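Accept all cookies | Manage preferences

THE TRAY

Orvokki Lahtinen had filled the sample cabinet at Virkon by hand for longer than the cabinet had been white. It had been green once. Somebody from the Manninen office had it painted the year they took over the building, and she had worn the smell home in her coat for a week.

Her job was to take the cartridges out of the slots when they were done and put new ones in, and to write down which had gone where. The older ones stuck. You had to lift a little and pull at the same time, and if you pulled without lifting you broke the tab and the whole batch had to be done again. She had broken two in her life and could tell you the dates of both.

The arms came in September. Before the arms came a man called Kauko Juntunen, with a laptop and a pair of indoor shoes in a carrier bag. He asked if he could watch her.

"Watch me do what?" she said.

"All of it. I need to put it in the model before we move anything real."

He watched for four days. He asked how far she reached, and which hand she used, and whether she always started on the left. She said she didn't know. He said that she did, always, except after lunch. She didn't like hearing that but she checked the next day and he was right.

When he had the model working he called her over to his screen. She had expected a drawing. It was the room, or near enough, with the floor tiles and the big table and the cabinet on its board. He had even put in the side table and a blue mug.

"I don't have a blue mug," she said.

"It came with the set of objects."

She leaned closer. Her stool wasn't there. She looked for the hook with her cardigan on it and that wasn't there either. 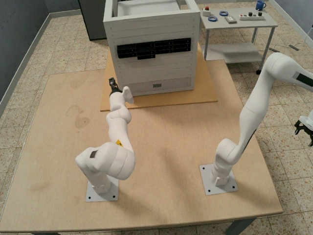 "Where do I stand?" she asked.

Kauko thought about it. "In this version you don't."

"And in the other versions?"

"There's a version where you stand behind the table with the stop button. I haven't built that one yet."

He pressed a key and one of the arms began to move towards the slots. It went straight in and pulled. The cartridge on the screen came out cleanly. He ran it again and it came out cleanly again.

"It'll break the tab," said Orvokki.

"It didn't."

"No, because yours don't stick. Ours stick."

He said he could make them stick, if she could tell him how much. She couldn't tell him how much. She went and got an old cartridge from the bin and a slot panel from the store, and made him put his hand over hers while she did it. Lift and pull. Then she made him do it alone. He broke the first one. He looked at the bit of plastic in his palm for some time and then wrote something down.

After that he came to her bench most mornings. He had a spring scale, and later a better one that plugged in. They did 239 cartridges between them. She sorted them into easy, stiff and pigs, and he put those three words in his file, and they stayed there. Months later a woman rang from the Venham site and asked, quite seriously, what the threshold was for a pig.

The real arms went in over a weekend. They were slower than she was at first, and then they were the same, and then one afternoon she looked at the log and they had done in the night what she did in a day and a half. The manager sent round a message with the word exciting in it. Mrs Heltance from the packing side, whose own line was next, came and stood in the doorway with her arms folded and asked what they did when they went wrong.

"They stop," said Orvokki.

"And then?"

"Then I go and lift it."

It happened less as the winter went on. In the first week she got up from her new desk 37 times. By Christmas it was a few times a day. She had a chair now with a proper back, and her wrist, which had hurt for years, stopped hurting. She had told people for years that she would give anything for that. Her pay was the same. She was called a cell supervisor, and the other woman who used to do the late shift was called nothing, having taken the money and gone to her sister's.

Orvokki rang her sometimes. They talked about the sister's dog.

On his last day Kauko cleaned out his folder and asked if she wanted to see the model once more before he archived it. She said all right. He had made the version with the person in it by then, a grey figure behind the table with no face and one hand near the red button.

"Is that me?"

"It's your height," he said.

She watched the arm go in, lift a little, and pull. It started on the left. He let it run until the row was finished, then closed the laptop and changed his shoes.

When he had gone there was a stop on slot six. She put her cardigan on and went to see to it.

First posted 31 January 2023

4 comments | Share this story

Sign up for the newsletter and get new stories by email. Unsubscribe at any time.

Contact | About | Copyright the author, all rights reserved | Back to top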